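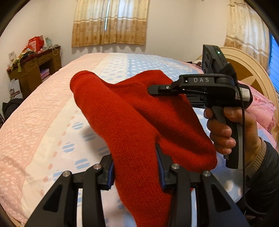 February. Went up to Drostoreck wood this morning to check the stag beetle logs before the ground thaws properly. Still dark when I set off, and a hard frost on the lane, so I walked the last bit instead of driving down to the gate. I had my thick fleece and the waxed coat and was still cold by the time I got to the first pile. What I wanted was something knitted, a fine, even red knit like the one at the top of this entry, pulled well up round the neck. I found my scarf in the car when I got back, under the seat.

There are 78 log piles on the list now. I did the lower ones, along the Skallik side, and left the rest for when Ji-hoon is free. The oak ones have settled well into the soil and the bark is coming away at the base. The two ash piles are too dry. They were stacked above ground the winter before last, when we didn't know better, and the wood has gone hard and grey. Nothing will use them like that. I've put them down to be part buried, a couple of feet if we can get through the roots.

I didn't open anything up. It's tempting, but a stag beetle grub can be in the wood for five years or more and gains nothing from being looked at in a frost. I lifted one loose slab at the edge of pile 12 that had already come away and found a lesser stag, adult, tucked in and quite still. Matt black, squared off, no shine to speak of. Put the slab back as it was and pressed some leaf litter against it. Under the same slab were woodlice, a centipede and two small ground beetles I couldn't name without a lens, and I had left the lens on the kitchen table.

A badger or fox has been at pile 15. The soil is dug out on the north side and a good lump of rotten wood has been pulled to bits. I looked for grubs in the mess and found half a head capsule, orange, with the jaws still on it. Could be either species. I've got it in a film pot on the desk.

Home by eleven. Soup, then paperwork. The county recorder wants all our old sightings put into the new form by the end of the month, and the old notebooks are not in good order. I have got as far as record 699. The total, if the card index is right, is 3,484, so there is a long way to go. A fair number of the early ones just say "beetle, large, path" with a grid reference that lands in the reservoir. I'm leaving those out. The ones from the Flunus orchard are much better, with the length and sex written down for each, and somebody drew the jaws in pencil beside the big males. The largest was 68 millimetres. I have never seen one over 60 here myself.

Rang Ji-hoon Wi after lunch about the buckets. He thinks we should stop using wood chip on its own and mix in leaf mould, one part in four, as his buckets did better last year with it than mine did. I said I'd try it in half of them. He also wants to move the evening walks earlier, to start in the last part of May, as the males were flying before our first walk last summer and we only caught the end of it. I agree with that. He has the key to the tool store and will bring the long spades when we do the ash piles.

We talked a while about the dead cherry by the Ki footbridge. The landowner wants it down. Ji-hoon has asked if the stump can stay, and three feet of trunk with it, and the answer was probably. The roots are the part that matters, so even a low stump would be worth having. I'm to write the letter, and have done a first draft, too long. I'll cut it tomorrow.

Rose chafers: forgot to put down that there were four grubs in the compost when I turned it on the weekend. Fat, white, curled up, and when I set one on the path it rolled over and crawled off on its back, so that settles what they are. All put back in the middle of the heap where it's warmer. Covered it again with the old carpet.

Frost coming down again now. Water butt tap has been lagged. Need to buy film pots, pencils and batteries for the head torch, and find out what happened to notebook six.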